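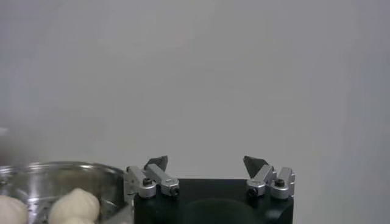

Figure 3. Stainless steel bowl, lower left, with polished inner wall.

4.2 Serving layout

All batches at the Nalitz site were steamed and plated on one white rectangular table set against an off-white wall. The electric steamer stood near the middle of the table, the lid to its left, and a large round white plate to its right. The same arrangement was kept through the whole series so that the transfer distance would not vary between batches. A second, smaller white table at the left held items not used in plating.

Dough was prepared according to the Katiyar schedule with 300 g of Patis flour per batch, shaped into pleated buns, and steamed for 18 minutes. The lid was then removed and the batch rested for 3 minutes before the first bun was lifted. In total, 147 buns were plated under these conditions. Buns with open pleats before steaming were excluded and are reported separately in Section 4.5.

The basket has a flat perforated floor, and buns were placed directly on it without paper or cloth. Liners reduce sticking but leave a dry ring on the underside, and this ring interferes with the base score. The cost of omitting them is a higher rate of torn bases, mostly among buns that had spread during steaming.

Lifting order was recorded but not fixed. Once part of a batch has been taken out, the remaining buns can be approached from the side, and the risk of pressing one bun into its neighbor is much lower. With two buns left on opposite sides of the tray, contact between them during lifting was not observed in any batch. 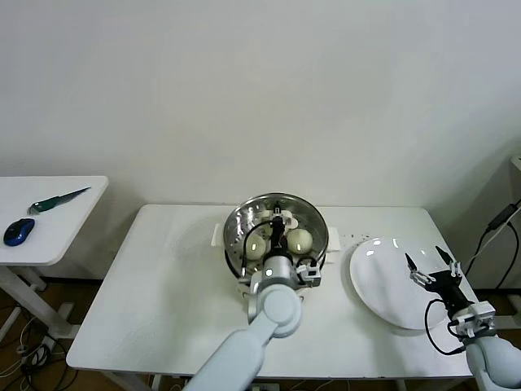
4.3 Spacing in the basket

Four buns were set in a cross pattern: one at the back, one at the left, one at the right, and one at the front. The pattern leaves the center of the floor partly open, and steam rising there reaches the inner face of each bun. A triangular pattern of three was tried in preliminary work and dropped. It gave more clearance but no measurable gain in skin smoothness. 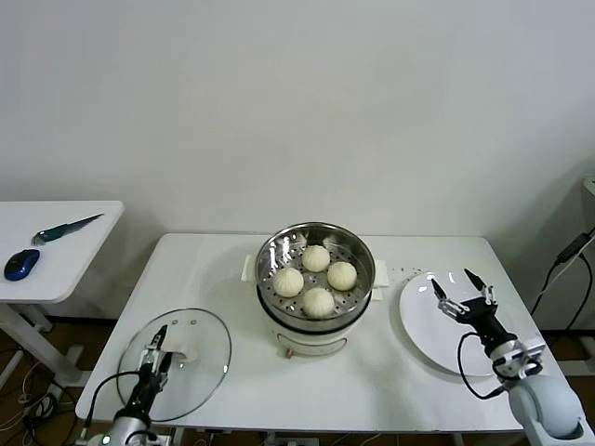

Figure 4. Full basket of four pleated buns, with the glass lid at left and the empty plate at right.

Pleat orientation was not controlled. The twisted tops differ slightly from bun to bun, and we found no relation between the direction of the twist and the skin score. Buns with an off-center top were retained -- they are common in hand-shaped batches and excluding them would have made the sample unrepresentative.

4.4 Placement on the plate

Buns were set apart on the plate, with no bun stacked on or leaning against another. Skin that is still tacky will bond to adjacent skin, and separating the two removes a patch from one or both.

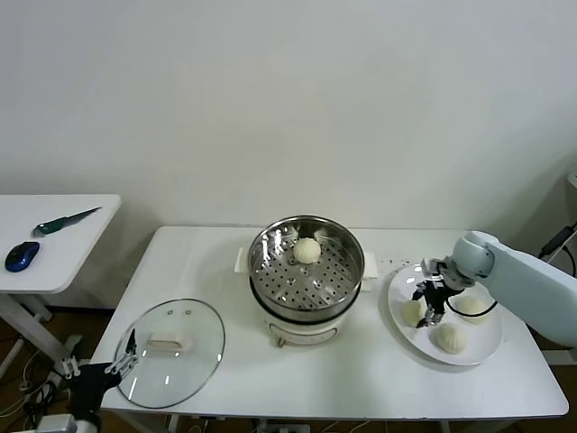
Skin damage was scored on the Trirnier scale, with the pleated top and the side wall rated separately. Bases were rated last, after the buns had cooled on the plate, and a torn base did not lower the score for the top. Crumbs on the tabletop were left in place between batches and were not weighed. Condensate under the base was noted as present or absent only. It was most frequent for the first bun plated, an effect we attribute to the plate being at room temperature when that bun was set down -- prewarming the plate was outside the scope of this series.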